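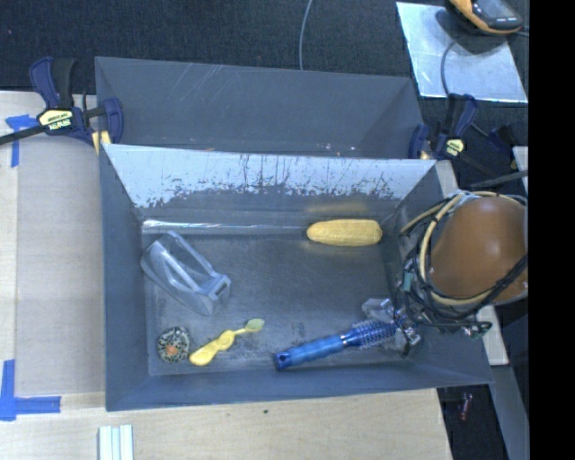
The picking cell with the front bin loaded: corn, hairbrush, yellow utensil and a few other bits.

I get asked a fair bit how I keep our little bin-picking cell behaving itself, so I've finally written my tips down in one place. None of it is clever. Most of it I learned by getting it wrong first, usually with Nneka Igwe standing behind me holding a stopwatch.

Clamp the bins, then clamp them again

Two plastic bins on a smooth board will creep. You won't see it happen, but after an afternoon of the arm nudging the walls, every pick lands a bit off and you start blaming the software (I did, for a week!). I put a bar clamp each side where the two bins meet, handles up so I can get at them without reaching under the arm. Do them up hand tight, push the bins with your palm, then give each one another squeeze. Too much and the walls bow inwards, which is worse.

Blue tape for the corners

Mark where the bin corner goes on the work surface with bright tape. When you lift the bins out for a clean you can drop them straight back, and if the corner has wandered off the tape you know before you switch anything on. Change the tape when the edges go fluffy. I leave mine on far too long and then spend ages picking at the glue with a thumbnail.

Cables

Pull them about gently with the arm parked and the power off, and watch what moves. You want enough slack for the wrist to turn all the way and no loop big enough to catch on a clamp handle. Small connectors work loose before anything else does, so I push each one home with a fingertip at the start of a session. Houshang Shokri swears by cable ties every hand's width. I find that too stiff near the gripper and use soft hook-and-loop straps there instead – easier to undo when you've got it wrong, too.

Scuffs and shine

Bins get scratched, and I don't fuss over the floor. The walls are another matter, as a shiny patch can throw the camera off, especially with anything see-through lying next to it. Try moving your lamp before you try anything else. If that fails, a quick rub with a grey scouring pad takes the gloss down nicely. Test it on the outside first.

Wipe out the crumbs

Little specks collect in the bottom, mostly along the edge nearest the other bin. A dry paintbrush gets them out of the corners, then a damp cloth, then leave it to dry before the objects go back in.

What to put in for a test

Mix your shapes. I like something long with a handle, something clear, something fat and knobbly like the corn, and one small round thing that rolls off into a corner. A round hairbrush is a brilliant test, with a smooth end and a bristly end that grip completely differently.

Gripper check

I look over the fingers every 800 picks and swap the soft parts at 1000, even if they look fine. Deisy Alvarado stretches hers further and gets away with it. Write the count on a bit of tape, you will not remember it.

Next job is the lamp bracket, which has been held on with string since October.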